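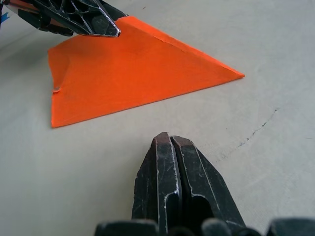
Page 6 of 14

Sallport – the bit that plans the fold

Paper is horrible stuff. It springs back, it slides, it remembers every crease you ever put in it, and it looks completely different from one second to the next depending on where you press. I've been writing software for two-armed robots for a good while now and I still reckon a single sheet of coloured paper is a better test of a planner than any stack of blocks.

Sallport is my planning and perception package for jobs like that. It takes in the wrist camera feed from each arm, works out the outline of whatever soft thing is on the table, finds the creases, and gives you back a plan for both arms at once. One arm usually ends up holding while the other one works, but you don't have to tell it which. It decides, and it will swap them over part way through if that gets a shorter path.

What it's looking at

The orange sheet at the top of the page is the sort of input I tune against. The crease across the upper part is faint, the sheet is standing up in a low tent, and there's a nick in the left edge with a bit of pale fibre showing. All three used to cause me grief in their own way. The tent was the worst. Version one assumed everything was flat, so it would draw a lovely outline and then put the point of the triangle in the wrong place by a good margin, because the paper was higher than it thought.

The outline finder now fits a height to each panel between creases. You get a little mesh, colour coded by how sure it is, and you can drag the corners about if you disagree with it. Small tears are treated as noise on the edge unless you switch on "keep damage", which the book repair people asked for and which I now leave on most of the time.

Strong colour on a pale table is the easy case, of course. Grey card on a grey table is hard work and I'd suggest changing one or the other. Scratches and hairline marks on the table top are fine. Run the background step once with nothing laid out and it'll learn them, otherwise a long dark line can be mistaken for an edge. Do it again if you move the lights!

Planning for two arms

The planner checks each arm against the other at every step, fingers included, and it knows the shape of the gripper from a file you supply. Tapered fingers, flat ones, open lattice ones, it's all the same to it so long as the file is right. You can mix them too, with a different pair on each arm. Please do measure your fingertips after they've had some wear, by the way. I spent a whole Thursday hunting a bug in the approach step that was really just a tip file from before the pads wore down.

By default it tries 500 candidate plans and keeps the best one. You can push that up to 2000 if you've got the processor for it, though I've hardly ever seen it help after the first few hundred. If you only want quick and dirty, set it to 100 and let it replan as it goes.

There's a "hold first" option as well. With that on, one gripper has to be on the sheet before the other is allowed to close in, and the second arm waits a short distance off the edge until the hold is confirmed. It's slower. I use it for anything that's already been creased, as those sheets love to skate off sideways when you nudge them.

What you get

The planner itself, with the crease and outline finder
A viewer that shows both wrist feeds side by side with the plan drawn over the top
The fingertip file editor
Drivers for Tultau arms and for the Zwahlen controller (anything else needs the open driver kit, and a bit of patience)
551 recorded sheets to test against, all labelled by hand, mostly mine, so blame me for the wobbly ones

What it won't do

It doesn't do cloth. People ask every week. Cloth drapes and bunches, and the panel model falls over as soon as there isn't a straight crease to hang on to. I've got something half built called Sindham that might manage tea towels, and I'll put up a page when it can do one without tying it in a knot.

It also won't train anything for you. There's no learning step on your side beyond the background one. You can save every run, with the plan and both feeds lined up in time, and take those away for whatever training you like.

Running it

Linux only for now. It'll work without a graphics card, but the outline step drops to a crawl and the "hold first" wait gets long enough to make a cup of tea in. The January update moved all the settings into one text file, so if you're coming from an older copy run the converter before you open the viewer – it won't read the old ones and the error message is rubbish (sorry, fixing that next).

Licences are per pair of arms, and a spare arm on the shelf doesn't count. The trial is the full thing with saving switched off.

Next page: setting up the wrist cameras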